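The Slow Return of the Village Carpenter

Mar 12, 2022

In Dunaritz, a town of 694 people, the last joinery closed its door when I was a child. For many years the people bought their furniture in the city and threw it away after 5 winters. Now there are again two workshops on the main street, and both have orders until April.

The bigger one is Fallahi. It makes kitchen tables and benches, and it buys the wood from farmers who cut old walnut and cherry trees. The smaller one, Skoden, only repairs. A chair costs 40 euros there, and a family table can cost 200, a price which some neighbors find too high. Still they bring the tables.

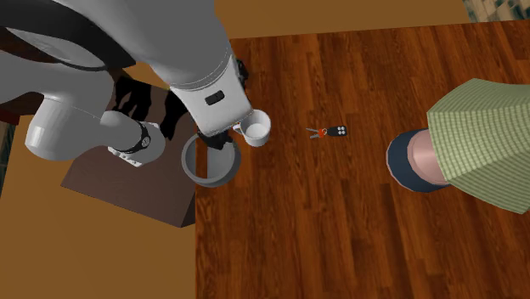

Narrow wood was always the wood of poor houses in our valley. A wide board was sold, and what remained was joined, strip beside strip, until it was enough for a family to eat on. A reddish brown top of this kind, with its small knots, dark streaks and short joints that do not meet in one line, was once hidden under a cloth. Today the customers of Fallahi ask for it first, and they want to see every knot. My grandmother would not believe it.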